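Prenesard Two-Arm Tray Cell
Equipment for small parts packing, from Bastano

The Prenesard cell puts two arms on one shared table, mounted along the far edge. It is meant for benches where people pick up small items and set them in trays all shift long. Each arm carries a parallel gripper, and the near side of the table stays open for the operator.

Before a cell ships, we build your job in simulation and go through it with the people who do it now.

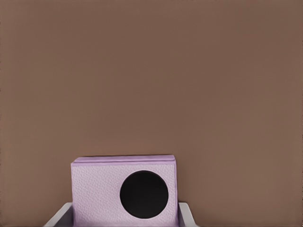

Gripper fingers on either side of a lavender box, simulated view.

At Hartley, the first cell went in on the second packing line in June. Glenys Pilkington, the line lead, kept the same crew. Two packers moved from tray loading to checking and rework, and each had 10 hours of paid training on the controls. Trays are still brought in and taken away by hand.

"My wrists are better, my feet are not," says packer Pendo Mugo. "You walk more. I would like the stop button moved closer to the label printer."

The button has been moved on all cells built after that one – existing owners can ask for the kit.

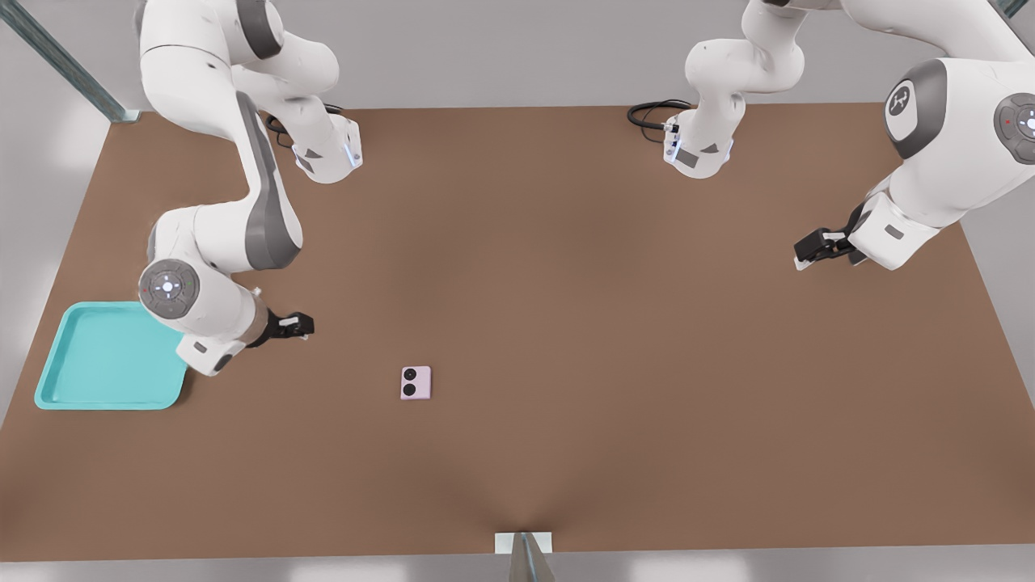 2 min read

Planning your layout

Simulated table with one shallow turquoise tray on the left and a single small item to pick. Most customers start this way, with one tray and one part, and add more once the crew is used to the pace.

Arms: 2
Operator training: 10 hours
Cable kit: included
Lead time: 30 working days
Spare gripper fingers: order code 66

For a site visit, ask for Shengli Tan at our Deltport office. Visits are booked on Mondays.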